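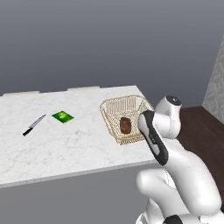

4.3 The basket fault

Print this page | E-mail this page

Figure 4. The kitchen counter task in simulation, with the arm at the wire basket. The knife and the green packet are on the left half of the counter.

I've put this section off for two drafts, so let me just get into it. The policy did fine on the flat part of the counter. It did badly at the basket, and for a good while we blamed the wrong thing.

The task (Figure 4) is a pick from a container. The arm has to reach down into the wire basket, close on the small brown object on its floor, lift it straight up and put it down on open counter. The other items are distractors, and the knife also has a keep-out zone drawn around it, which matters later. We ran 2094 episodes of this task in the Stondgate simulator, all from the same training checkpoint, and I went through the failure logs myself with a lot of help from Rasa Vanags.

Most of the failures were boring. The gripper closed a little high, or the object rolled, and the episode timed out. What got our attention was a smaller group where the arm came down over the rim, stopped for a moment, and then swung hard to the left across the counter. In 13 of those episodes the fingertips went right through the keep-out zone around the knife. In a simulator that costs you nothing. On the real bench it would have been a blade moving fast toward whoever was resetting the objects, and Rasa quite rightly made us stop all hardware runs that same afternoon.

My first guess was the object detector. The thing in the basket is dark, round and mottled, and in the wrist camera it sits behind thin wires, so I figured the detector was losing it and the policy was going looking for something else to grab. I was pretty sure about this! I spent most of February retraining the detector on cluttered baskets, and it did get better by our own test set. The swings kept happening at the same rate.

Aivar Priedītis found the real cause, and he found it by plotting contact forces, a plot I had told him not to bother with. The basket's collision shape was wrong. What we draw on screen is a basket of separate wires with an open top. What the physics engine had was a convex hull, in other words a solid lump with a lid. Somebody (me, in the commit history) had left the mesh import on its default setting. The object had been placed by hand inside that lump and pinned until the episode started, so everything looked right in every render we ever checked.

Once you know that, the swing makes sense. The fingers came down to rim height and met a surface that wasn't drawn. The contact force climbed, the controller read it as a jam, and our recovery routine kicked in. The recovery routine backs the arm off along the direction of least resistance and then goes to a fixed park pose. We had set that park pose long before the knife was added to the object list, and the straight path to it from the basket runs low over the left half of the counter.

So there were really two faults stacked up. The bad collision mesh caused the false jam, and the recovery motion ignored the keep-out zone. The second one bothers me more. The zone was checked by the planner, and the recovery routine never calls the planner — it was written to be quick and simple, and it sends joint targets straight to the arm. Sabina Kanagaratnam pointed out that a real jam on the real bench would have set off the very same motion, wrong mesh or no wrong mesh. She was right, and we had no test for it.

Print this page | E-mail this page

4.4 What we changed

We split the basket into separate collision pieces, a thin box for the floor and strips for the walls, with the top left open. Ziad Najjar wrote a short script that drops a test ball into every container in the library and complains if it doesn't land on the bottom. It flagged 11 other containers. I would love to say that was a surprise.

The recovery routine now lifts straight up first, to a height well clear of anything on the counter, and only then asks the planner for a path to park. If the planner can't find one in time, the arm holds still and waits for a person. That makes recovery slower. Liis Liepiņa argued for moving the park pose as well, and we did, but I don't count that as a safety fix, as the next object we add could land under the new one too.

With both changes in, we re-ran the full set from the same checkpoint. No episode entered the knife zone. Plain missed grasps went up a little, which I think is fair: the fingers now get all the way down into the basket, so there are more ways to fumble. We also put 15 forced jams into the simulator, with a real obstacle wedged at rim height, and in each one the arm went up before it went anywhere else. Hardware runs started again after that, with a dull dummy blade in place of the knife, and the dummy is staying for now.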